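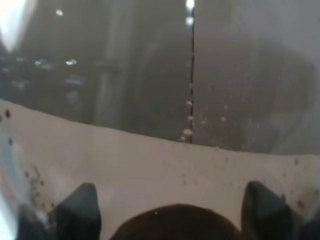
Drulemer: marks on pale household surfaces

Drulemer is a table of the specks, spots, smudges and streaks that people find on white and off-white things around the house. It covers sinks, tubs, bins, mixing bowls, crisper drawers, the insides of appliances and the one windowsill Consuelo insisted on. Each record is one mark, as judged by a person who would have preferred to wipe it off first and was asked not to.

Version 2. Released July 18, 2022. Maintained by Aurelio Villalobos and Consuelo Mendoza.

What you get

marks.csv has 1769 records, one per mark.
surfaces.csv has 300 surfaces, each with an ID, a kind, a base color and a cleaning history where the household would admit to one.
holdout.txt lists 200 record IDs to keep out of training. Please keep them out of training.
notes/ holds the labelers' comments, lightly edited for language.

Columns in marks.csv

mark_id: unique, never reused, even for marks we later decided were shadows.
surface_id: joins to surfaces.csv.
shape: speck, spot, smudge, streak, cluster, ring or other. A speck is smaller than a peppercorn. A spot is a speck with ambitions. A cluster is several specks close enough together that drawing a line between them would be silly.
tone: dark, brown, gray, yellow, reddish or faint.
position: rim, wall, floor, corner or seam. On a curved wall that slides into the floor with no edge between them, we use wall until a drop of water would stop rolling. Aurelio tested this with actual drops of water and has a sheet about it.
cause: what the household says it is. Free text. Treat accordingly.
removable: yes, no, partly or untried.

On base color

Hardly any of the white things in this set are white. We allow white, off-white, cream, pinkish-beige and "was white." Pinkish-beige was added after a long argument over a basin that looked cream in the morning and like a cheap bandage after lunch. If you collapse all of these into "white," tone labels of "faint" will stop making sense, and you will write to us, and we will point at this paragraph.

How marks were labeled

Both maintainers labeled every mark separately, by eye, standing in front of the thing. Where we disagreed we looked again together, and where we still disagreed the record carries Consuelo's label with Aurelio's in the notes. He would like it known that he was right about the kettle.

Ordinary room light only. Glare makes a mess of tone, especially near glass lids and doors, so any surface with a bright patch across it has glare set to 1 in surfaces.csv. Fogged glass gets its own column, since it hides marks behind it and leaves plenty of its own once it clears.

Known problems

Coffee is overrepresented. So are we; the Sandoval Street apartment supplied far more surfaces than any other household, and it shows in the cause column, where "toast" comes up more than it should.

Smudge and streak overlap. The rule was that a streak has a direction. Early records don't follow the rule very well.

Six kinds of grout were left out on the grounds of morale.

The cause column contains the value "don't know, was there when we moved in." We did not merge it with "unknown." They're different feelings.

Changes since version 1

Ring is now a shape.
Merged "blotch" into smudge.
Removed duplicate IDs from the Vonalau batch.
Fixed a sorting bug that put every bathtub under kitchen.
Deleted a mark that turned out to be a ladybug.

Using it

Free for research and teaching. If you publish, cite the name and version. Corrections are welcome through the Ullura mailing list; include the mark_id. Cleaning tips go in the thread labeled tips, which Consuelo reads on weekends and Aurelio doesn't read.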